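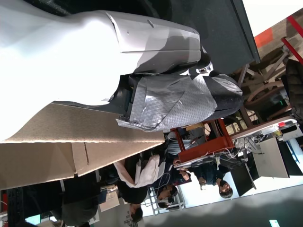 棕色瓦楞纸板，有折痕，中部有一道短切口。

馆务日记 2023年2月

本日全天处理旧报刊移库事宜。上午八时半开库，库内相对湿度较昨日略有下降，除湿机照常运行，未作调整。东墙下层架位的地面前夜曾有返潮，今晨查看，痕迹未扩大，仍用粉笔标出边界，留待明日比对。

移库范围为Cotum分馆并入本馆的地方报刊，计84箱，连同未装箱的合订本，依交接清单应有121种。清单系分馆多年前手写，后来誊录过一次，誊录时将若干刊名简化，以致同一刊物前后两名，核对颇费时间。今日核至第三页末，疑问之处均以铅笔在页边注明，未在原件上改动。凡刊名有异者，暂从创刊号封面所载，封面缺失者从版权页，二者俱缺者另列一表，不入正式目录。

装具一项，经与Stallholm总馆函商，同意旧箱一律更换。旧箱多为早年商业包装，酸性较重，箱底已有脆裂，搬动时碎屑落入报纸折缝，清理甚为不便。新箱采用瓦楞纸板现场裁折，内衬无酸纸。裁折尺寸原拟统一，今日试装后发现对开报纸与四开报纸共用一式并不妥当：四开者在箱内滑动，边角受磨。决定分为大小两式，小式高度减去一指，箱盖均作套合，不用胶带。折线须先以骨刀压过再折，直接弯折者楞面易裂，裂处日后即为进尘之处。

纸板的取向亦应记明。楞向须与箱体高度平行，堆叠时方能承重。上周所做一批中有数只楞向横置，外观无异，叠至三层即见侧壁微鼓。此批已改作临时隔板，不再用于存放。

Lahtinen厂送来的无酸纸，第一批200张已验收，边缘平整，无受潮现象。抽取数张以测试笔划线，颜色合格，测试条夹入验收单存查。第二批尚未到馆，已去函催问，对方答复运输途中须在Pritstead转运，到期不能确定。如本月内不到，拟先装四开一类，对开者仍平置于木架，上覆棉布。

午后继续除尘。除尘工作自去年7月起即有规程，惟执行者前后更替，手法渐有出入。今日重申如下：软毛刷由书脊向外，单向轻扫，不得往复；遇霉斑停止作业，将该册装袋隔离，并登记架位；不得以湿布擦拭，亦不得以口吹尘。规程原件已褪色，重新抄写一份，贴于工作台左侧墙面。

除尘中见一册合订本内夹有读者旧借条、集市传单及一枚压干的叶片。此类夹存物向无明文处理办法。有意见主张一并取出另存，亦有意见主张留于原处。经商议，传单与借条取出，装入透明袋，注明原夹页次，随册存放；叶片已与纸面粘连，不作剥离，仅在册首附签说明。传单所载为Cotum春季集市的摊位次序，末行印有雨天照常字样，年份不详，字体似与该册报纸相近，是否同一印所，待考。

下午四时，总馆来电询问开放阅览的日期。答以目录未定，不便承诺，读者如有急需，可凭书面申请调阅已核部分，每次以一册为限。现存申请单三份，其中一份请求查阅旧年渡口停航公告，所涉报纸恰在未核之列，已回复请其稍候。另两份所需均已找到，明日可供阅览，阅览桌须提前备好衬垫及压条。

架位调整方案同时拟就初稿。北侧密集架可腾出的空间，以现有箱型推算，可容近300只小式箱，足敷此次移库之用，余位留给日后续接的教区通讯与学校年刊。大式箱不宜上密集架，轨道移动时重心偏高，仍置西侧固定架，最高不过胸。架端标牌待目录编号确定后再行书写，目前所挂者均为临时号，用蓝色铅笔，以示区别。

库房钥匙一把转动不灵，已报修。窗缝密封条东端脱开一小段，暂以棉纸条填塞。

下班前核对温湿度记录，补签上午漏签一格。报废旧箱捆扎后移至走廊尽头，等候清运，不得与待裁的纸板混放。工作台已清理，裁刀入盒上锁。明日续核清单第四页，并试做大式箱盖两只。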